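Bylaws and Elections > Quorum for the May board vote

mwubshet
Posted 9:14 am
Our association has 400 voting members and the bylaws set quorum at 162 ballots. Pakent, our ballot vendor, counts a ballot as cast when it is opened. I read the bylaws as requiring submission. Has anyone settled this?
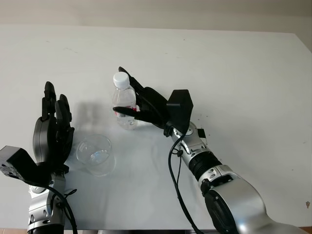 Left hand open, fingers up.

dovico_clerk
Submission. An opened ballot is a page view. Ask Pakent for the raw export and filter on the submit timestamp.

tymoshchuk
Disagree in part. If your bylaws say "participating" then an opened ballot with all seats left blank may count toward quorum. Ours do, and counsel agreed.

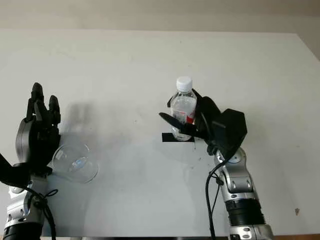 Blank and unsubmitted are separate cases, though. A blank ballot still has to be sent. I would check whether the export shows the difference – the older Pakent reports merge the two columns.

mwubshet
The word is "cast." The export has one merged column with 200 rows.

dovico_clerk
Then you can't certify from that file. Request the event log. Lendorel gives it to us by default.

tymoshchuk
Agreed on the log. I still wouldn't rerun the vote before reading it.

mwubshet
Log requested. Holding certification until it arrives.

Mihret Wubshet
Elections clerk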